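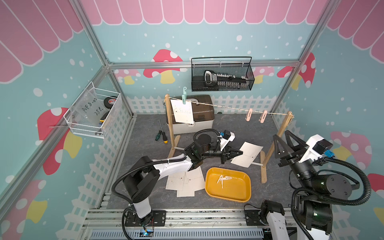 Wire baskets on the walls, lidded box on the floor.

Storing and repairing paperback fiction at home

Mass-market paperbacks are made from cheap groundwood paper and held together by a single strip of hot-melt glue. Both age badly in warm rooms. The notes below apply to ordinary reading copies. Signed copies and early printings should be left alone and shown to a conservator.

Shelving

Stand books upright, spine out, with the bottom edge flat on the shelf. A leaning paperback takes a permanent twist within one summer. Fill the row until a book can be drawn out with two fingers on either side of the spine, then stop. Do not pull from the top of the spine -- the cover tears at the head long before the glue gives way.

Keep shelves off outside walls where possible. If there is no choice, leave a gap of 4 cm behind the books so that air can move. Thick thrillers over 600 pages may be laid flat, no more than five to a pile, with the largest at the bottom.

Boxing

Use small boxes. A full carton of paperbacks is heavier than it looks, and the bottom seam is usually the part that fails. Pack spines down or flat, never with the fore-edge down, as the text block then hangs from its own glue. Plain lidded plastic boxes are suitable for a dry cupboard. In a loft or garage they trap damp, and cardboard is the better choice.

Write the contents on the short end and on the lid. Author surname and a range of titles is enough. The Burnberg exchange shelves hold 3830 paperbacks, and every box in the back store is marked in this way in soft pencil on a paper label. Felt pen fades on plastic. 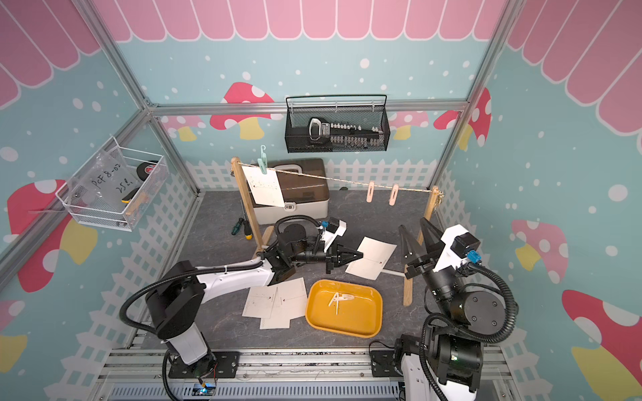

Karley
Repairs Editor, Burnberg Paperback Exchange

Loose pages

A single loose page can be tipped back in. Materials: PVA glue with a neutral pH, a fine brush, greaseproof paper, scrap card and a weight.

Brush a line of glue no wider than a matchstick along the inner edge of the page. Seat the page fully against the spine and check that it sits level with its neighbours at top and bottom. Place greaseproof paper on both sides, close the book and leave it under the weight overnight.

If more than ten pages have come away together, the original glue has failed and the rest will follow. Such a copy is better rebacked or replaced. Ordinary clear tape should not be used at any stage. It yellows, the adhesive creeps on to the facing page, and removal takes the print with it.

Cover creases and stickers

Reading creases in the spine cannot be removed. They can be limited in a new copy by opening it a few pages at a time from each end, pressing gently, until the middle is reached.

Price stickers come off laminated covers with a hairdryer on its low setting. Warm for a few seconds, lift one corner with a fingernail and peel back slowly at a flat angle. Test uncoated covers on the back first.

Smells

Put the book in a lidded box with an open dish of bicarbonate of soda, pages fanned, for a week. The powder must not touch the paper. Of 127 musty copies treated this way after the Hemmin sale in April, most were fit to shelve after one round. Repeat once if needed. A book with visible mould should be bagged and kept away from the others.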